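Keeping an old desktop going

I have been doing the family bookkeeping on the same desktop since I moved into the apartment, and every April I ask myself whether it is time to replace it. This year I priced a new one from Osus. With the extra memory and the longer warranty it came to $2985. The model without either was $2462. I closed the page and made dinner.

My needs are small. I keep one spreadsheet for the household, one for my mother's bills, and a folder of scanned receipts that goes back further than it should. I write these posts. None of that asks much of a computer. What slowed me down was the clutter I had let build up, so I spent an evening on that first.

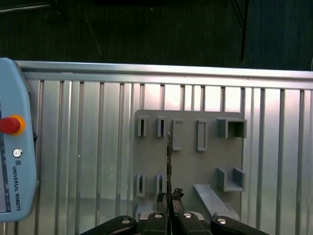
Gray holders on the fixture board.

I started with the programs that open by themselves at startup. There were 8 of them, and I recognized three. One was for a printer I gave away. I turned off everything except the backup and the calendar, and then I went through the downloads folder, where I found four copies of the same lease.

The receipts took longer. I used to name them whatever the scanner named them, and finding anything meant opening files one after another. Now I put the year first, then the store, then what I bought. I renamed 200 of them with the radio on and left the rest for another night. Golnar Zarei, who shared an office with me years ago, used this system for invoices and I always thought it was fussy. I was wrong about that.

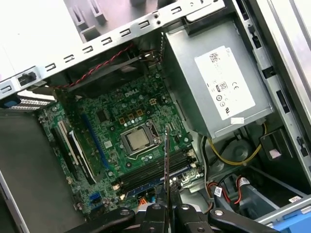

The other thing I did was set a limit for myself. If a repair costs more than a quarter of the price of a new machine, I stop and buy the new one. I use the same rule for the car and the washer. It saves me from having the argument again each time something breaks, usually at nine at night when I'm tired and ready to spend money.

I also moved the backup drive out of the desk drawer. A backup that sits right next to the computer doesn't help much in a fire or a flood, so it goes to my sister's place now and I swap it with a second drive when I visit. She keeps it in the closet with the board games.

I still have to sort the photos. Most of them are from two trips and a wedding, with a lot of blurry plates of food mixed in. I plan to do one year at a time and delete as I go - starting with the food.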